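Search this blog
Type and hit enter

Upgrading an old Wilgate handset to the Arkar 9 build

Posted in April by the site author
14 comments | 60 shares

I put off the Arkar 9 update on my second phone for most of the winter. The phone is a Wilgate, the small one with the removable back, and it had been running the previous major build without trouble. Last month the mail app stopped accepting the old certificate store, so the choice was made for me. Notes follow, mostly so that I can find them next time.

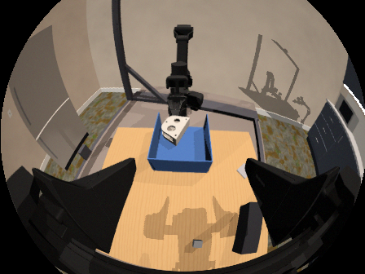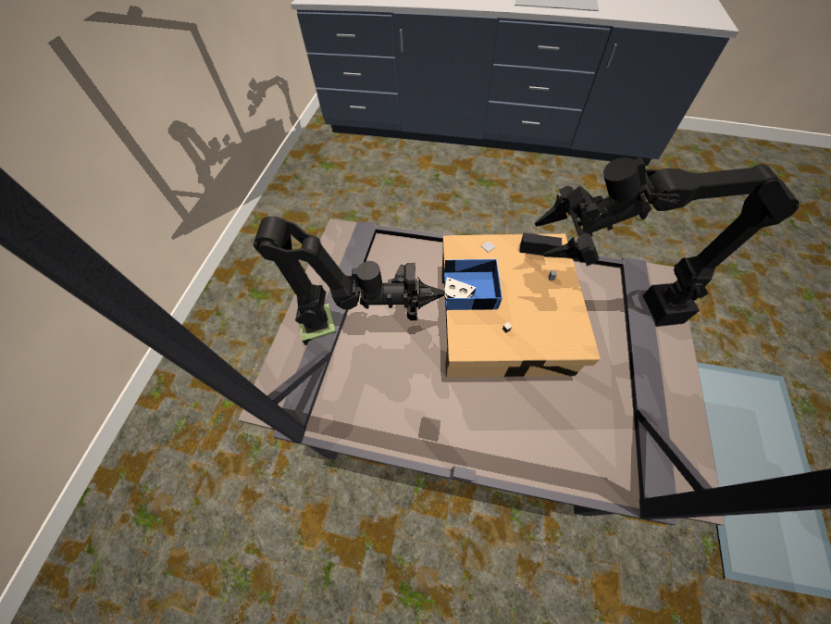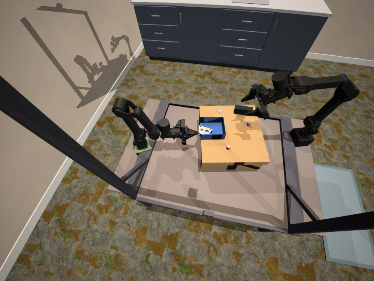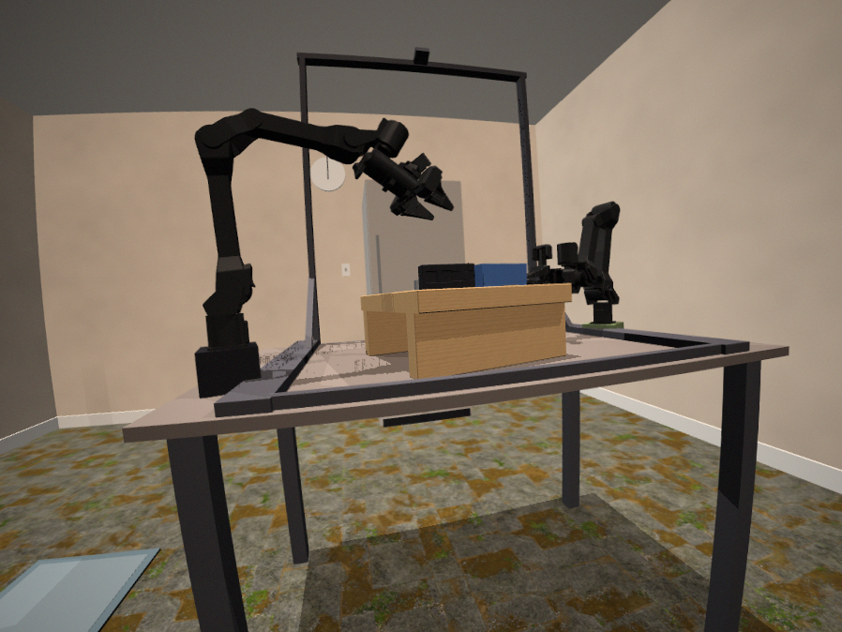 Image credit: Marulanda (simulation renders)

The over-the-air package is a little over half the size of the full image. On this handset it refuses to start unless there are 800 MB free on the system side, and the settings screen reports only the user side. Mine showed plenty of space and the installer still quit with a storage error. Clearing the cache partition from the recovery menu fixed it. Clearing app caches one at a time did nothing, and I wasted an evening on that before I read the log.

To get the log, turn on developer options, plug in the cable, and pull the update trace before rebooting. The trace is wiped at every boot. The line to look for has the word "reserve" in it. If the number after it is negative, the installer has counted the space it needs and come up short.

Battery has to be at 60 percent or higher. The dialog says the phone must be charged, with no figure given. Being on the charger does not override the check.

The install itself has two stages. In the first, the phone stays usable and gets warm. In the second, it reboots to a plain progress bar, which stopped near the end for long enough that I considered pulling the battery. I left it alone and it finished. After that there is another pass while apps are rebuilt, and the phone is slow until that is done. I started at 9 at night and had a working lock screen before bed.

What changed, on this model only:

The notification shade now groups by app, and the grouping can't be turned off. Long-pressing a group opens its settings, where you can set it to expand by default. This has to be done for each app.

The radio firmware is new. At my desk the old build would drop to the slower network several times a day. The new one holds the faster network on the 900 MHz band and does not hunt around. Standby drain overnight is lower, though I also removed two apps during the update, so I can't put all of that down to the radio.

The camera app opens faster. Picture quality looks the same to me. The shutter sound setting was reset to on and moved to a submenu under "Feedback."

Bluetooth pairing records did not survive. Everything had to be paired again, and the car kit needed its own list cleared first. If your car keeps failing at the last step, delete the phone from the car before you delete the car from the phone.

Tethering broke. The hotspot starts and clients connect, but they get no address. The cause on mine was a leftover access point entry from the carrier, with its type field set to the old format. Resetting access points to default brought tethering back, and also removed the picture messaging settings, which I had to type in by hand. Write yours down before the reset.

The certificate problem that started all this is gone. Mail syncs on the first try. One self-signed certificate for my home server had to be installed again, and the phone now asks for a screen lock code before it will accept one. A pattern lock does not count for this purpose. A PIN does.

Going back is possible but I would not plan on it. The old image will flash from recovery if the bootloader version has not changed. On the Wilgate it did change, so the older image is rejected at the signature check. There is a thread on the Fokville forum with a method that involves an engineering bootloader. I have not tried it and can't say whether it works on the model with the removable back.

Remaining problems: the alarm volume slider resets after a reboot, and the calendar widget shows the wrong week until it is touched. Both were reported by other owners on the same thread. I've set the alarm to a separate app for the time being.

The main phone stays on the old build until the widget is fixed.

14 comments
Older posts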